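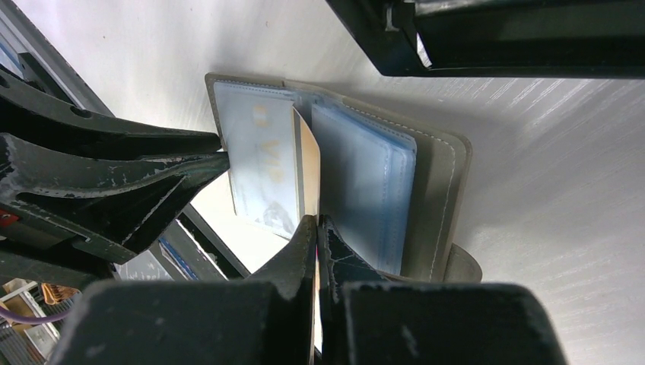
Can Gedano take the place of a big social network for one family?

For photos and short news it can, if one person in the family is ready to do the setup and answer questions in the first weeks. For events and for finding old friends it is too weak, and I still use other ways for that.

Print this article | E-mail to a friend
Posted 2019-07-25 in: Apps & Services > Reviews > Private Sharing

I have used Gedano since February, so this review is written after a real period of use and not after one weekend. It is a paid service for closed groups. You make a group, you invite people by e-mail, and only these people can see what is posted. There are no advertisements and no public pages. There is an app for phones and a version for the browser, and both show the same things.

My family lives in three countries. My parents and my aunt are in Navarrete, my brother is in Ramthorpe, and I am here in the United States with my husband and the children. For many years we shared everything on a very large network which you all know. Slowly I became tired of it. My mother would comment under a photo of my son, and the next day a woman from my old job would answer my mother. Each of them was polite, but I did not like to see these two lives in one room.

The first step was to move the photos. Gedano has an import tool, and it reads the archive file that the big networks let you download. I had 1287 photos in mine. The import ran through the night, and in the morning 34 of them were missing. I compared the two folders to find which ones. All the missing photos were in an old file format from my first digital camera. I changed the format on my computer and put them in by hand, and this worked. The tool should tell you about files it did not take. It only said "Import finished" with a green mark, and a person who trusts the green mark will lose photos without knowing it.

The dates came over correctly. The comments did not come at all. I knew this before, it is written in the help pages, but I was still a little sad, for some comments were from my grandmother.

Inviting people

My brother was inside the group in five minutes. My parents needed much longer. The invitation e-mail has a button, the button opens the browser, the browser asks you to install the app, and after you install it you must go back to the e-mail and press the same button again. My father pressed it, saw the page for installing, and thought that he had done something wrong. We did it together on the telephone. I think this part was made by young people who never watched an older person do it.

After this difficult start the daily use is easy. The letters are large, or you can make them large. There are only four buttons at the bottom: News, Albums, People, Settings. My aunt, who was afraid of the old network and its small red numbers, now posts more than anyone. Mostly she posts her tomato plants, and once a video of rain that was six minutes long.

The feed

Everything is shown in the order of time. This was my most important wish. On the old network I often saw my brother's news four days late, and sometimes never, while the news of people I met once came first. Here I open the app, I read from the top until I come to something I saw already, and a thin gray line tells me that I am at the end of the new posts. Then I close it. I did not measure my time before, so I cannot give an honest comparison, but I charge my phone less often.

You can react with a heart or with words. There is no count of hearts under the post. You must touch the post to see who gave one. In the beginning I found this strange, and now I like it.

Notifications are good but a little rough. You can have all of them, only comments to you, or one summary each evening. I use the summary. In May the summary stopped for nine days and then came again, without any notice from the company. I wrote to them and they answered after two days, in a friendly way, and said that it was a mistake on their server.

Compared with Flalasow

Before paying I tried also Flalasow for the length of its free period. It is prettier. The albums look like a printed book and you can put music under them. Video calls are included, and Gedano does not have them. But Flalasow asks for your phone contacts in the first minute, and if you refuse, it asks again each time you open the People page. For a service which sells itself with the word private, this was enough for me to leave. It also wants a phone number from every member, and my aunt does not give her number to anybody, even the dentist has only my uncle's.

If your family is all young and quick with phones, you may prefer Flalasow. It has stickers, polls, and a shared calendar that works better than the one in Gedano. The Gedano calendar shows birthdays and simple events, and you cannot make an event that repeats each week. We tried to use it for our calls and gave up.

Price

One person pays for the group and all the others are free. The normal plan is 55 dollars for a year and includes twelve members. We are eleven, so it is just enough. The larger plan is 102 dollars, with thirty members and more space for video. You can change from the small plan to the large one in the middle of the year and pay only the difference. In the other direction you must wait until the year ends.

Some friends told me it is foolish to pay for what others give for free. I understand this. I would only say that I divided the price between three households, and for each of us it is less than one lunch in a restaurant.

What happens if you leave

I tested this too, with a second small group that I made only for the test. You can download everything in one file, with photos in the original size and the comments in a simple text file. Then you press Delete Group, and every member gets an e-mail and has two weeks to save things. I think this is a fair system. After the two weeks I tried to log in to the test group and it was gone. What is left on their computers I cannot know, and their privacy page says that the backup copies are kept for one more month.

I did not delete my account on the big network. I took out the photos of the children, I left a short note with my e-mail address, and I look in there maybe twice in a month, mostly for the notices of the school and for a group that sells used bicycles. Gedano has nothing for such things and does not try to have.

Good points:
Posts in the order of time
No advertisements, no request for contacts
Large letters possible, few buttons
Fair download of your own files

Weak points:
Import tool is silent about files it skips
Invitation is confusing for older people
Calendar is too simple, no video calls
Support is friendly but takes two days

My rating is four stars from five. I paid for the second year early, when they had a small discount. If the invitation steps change I will correct that part of the text.

Filed under: Apps & Services, Family, Privacy, Leaving Social Media

Contact | About this site | Copyright 2019, all rights reserved | Back to top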